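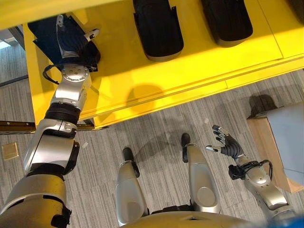

I've had the Ellden on trial at our place for 20 days now and I keep getting asked the same thing, so let me start there: yes, it can put stuff on a shelf. Whether you'd pay for it depends on how patient you are and how much you care about your stuff. We started it off on easy jobs, like pressing a piece of dark blue fabric into the corner of the yellow shelf with the left hand while the right one hung back, palm up and fingers open, like it was waiting for somebody to hand it a sandwich. I got weirdly fond of that pose. It does it a lot.

The deal, if you haven't seen it, is a trial package from Brornach. You pay $700 and they bring the robot, set it up, show two people how to run it, and take it away again at the end. Two arms, two legs, silver shells with black joints, head that looks down at whatever it's doing. You can apply the trial fee to a lease later (I haven't decided, more on that below). We're a small outfit that packs and mails craft supplies, so most of what I wanted was shelving, tidying and passing things from one place to another.

Setup was easier than I'd braced for. Evangelia Sotiropoulos came out from Brornach and had it standing before I'd finished my coffee. She spent the rest of the morning teaching me and my coworker Sofia Galanis how to use the headset, and how to stop the thing in a hurry, which we practiced until we were both sick of it. Good! I'd have been mad if she skipped it. The manual is fine except for the chapter on hand calibration, which I read twice and then called her about anyway.

OK so the hands. They're the best part by a mile. The thumb has a black pad on the tip and it grips soft things way better than I thought it would. Cloth, felt, bags of stuffing, all good. It struggles with anything flat and thin lying on a flat surface, so a single sheet of cardstock is a lost cause and you end up sliding it to the edge and pinching it there. I kept a tally one afternoon with a mixed tub of supplies, and it got 83 out of the 100 items where I wanted them. The misses were nearly all cards and ribbon.

Speed is where I got grumpy. It's slow. You tell it to go, it thinks, it reaches, it thinks again. Sofia is much better at driving it than I am (she plays a lot of games, I play none) and even she needed 7 minutes to clear one tub that I could do by hand in two. If you're buying this to save time this week, don't.

Other gripes, in no order. The cables at the wrists run on the outside and I worried about snagging them the whole time, though we never did. The arms are long, so you need more elbow room than the brochure says. It's steady enough on our carpet, but turning in a tight spot takes forever and I just gave up and moved the boxes. And the charger fan is LOUD. We ended up putting it in the hall.

I also tried the Asach arm last year, the one that clamps to a table. It was cheaper and quicker at picking, and if all your work happens in one spot I'd still tell you to get that. It can't walk over to a shelf though, and it only has the one hand, so anything like holding a bag open and dropping something in was out. The Ellden can do bags. It took us most of a week to get there but it does them.

Support gets a gold star from me. I emailed a dumb question late in the evening and had an answer by breakfast, with a little drawing. The lease terms I like less. There's a minimum period I think is too long for a shop our size, and I've asked for a shorter one. If they say yes, I'm in. If they say no I'll probably wait for the next version and keep using Sofia, who is faster and brings donuts.

Four stars for the hands, two for speed, so call it three and a half. Yes I know how averages work.

Posted 8/27/21
Filed under: Reviews > Robots & Gadgets > Try Before You Buy

3 comments

papertrail_jen
Does the trial fee cover delivery both ways? The Sfakianakis people quoted me separately for pickup and I nearly fell over.

shopcat
We did the same trial in July and had the same trouble with thin stuff. Try putting a strip of craft foam under the cards, it gives the fingers something to dig into. Not perfect but we went from hopeless to okay.

Sofia G.
For the record I was at five minutes by the end. And the donuts were one time.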